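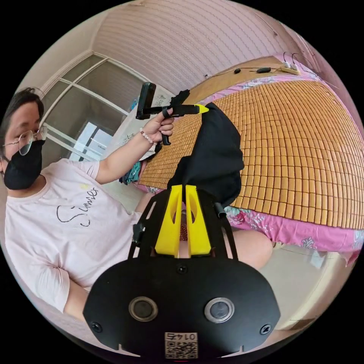 Fatima Mabaso
9th April

OK so I went to the Norlow council meeting last night about the mayor's recall petition and I have a LOT to say. Thread, get a snack.

Quick catch-up if you don't live here. Mayor Norbert Ševčík signed a parking deal with a company called Drakine last October. The council saw the contract after he signed it. People got mad, a petition went around, and the clerk certified it on Friday with 3534 good signatures. That's enough to force an election.

So last night the council only had to pick a date. That's it! That was the whole item! It took until 11:20 pm.

First fight was over whether the mayor should even be running the meeting. He was sitting up there with the gavel like any other week. Zohreh Moradi (Ward 2, the one who asked for the contract in the first place) made a motion for him to step aside on this one item. He said the motion was out of order. She asked the city attorney. The city attorney asked for a five minute break.

Five minutes was half an hour. I talked to a guy in my row who came for a fence permit and I felt so bad for him.

They come back and the attorney says the mayor "may" step aside but the charter doesn't make him. So he didn't. I get that it's legal. It still looked terrible, and I say that as somebody who voted for him twice.

Public comment next. 17 people signed up and they cut everyone to two minutes from the usual three. Big groan in the room, me included, I had three minutes written out and was crossing off lines with a pen that was dying.

Best speaker of the night was Lenka Kopecký, who has the shoe repair place on Holub Street. She said her customers used to run in and out in ten minutes and now they have to download the app first and half of them give up and drive off. She brought her sales book and offered to pass it along the dais. The mayor said written materials go to the clerk, so she walked over and gave it to the clerk. Then she came back and used the rest of her time!!

To be fair there were people on his side too, and a couple of them made decent points. One man said the old meters were broken for years and no council ever fixed them. True. I parked free on Holub for most of 2019 and I'm not sorry.

Another one said a special election costs money we don't have. Also true. The clerk's office wouldn't give a number last night, they said it depends on whether it gets combined with the school vote. I would really like that number before anybody prints ballots.

What I said, for the people asking: I don't care that much about parking. I care that a 13 year contract got signed on a Thursday and the council read about it the next week. You can like the meters and still think that's wrong.

I also said "fiduciary" wrong in front of the whole room, thank you, moving on.

OK the vote. Dalibor Kratochvíl wanted the earliest date the charter allows. Moradi wanted it combined with the school vote to save money, which surprised me a little, I figured she'd want it fast. They went back and forth, pretty polite, and the combined date won 5 to 3. The mayor only votes on ties so he just had to sit there.

So it's on the same ballot as the school board. If you're in the Skiklow apartments, please check your polling place, they moved that one to the middle school last year and a bunch of people showed up at the old one. The clerk's site has the lookup page.

A few replies since I started posting this. No, a recall doesn't cancel the Drakine contract. Different thing. Somebody on the council would have to bring that up on its own, and Kratochvíl said he's "looking at the exit language," whatever that gets us.

Yes, the mayor can run again if he gets recalled. I know. I read that section three times.

And yes, the fence guy got his permit. Last item, passed with no discussion, and we clapped for him. Going to bed now, will post the minutes when the clerk puts them up.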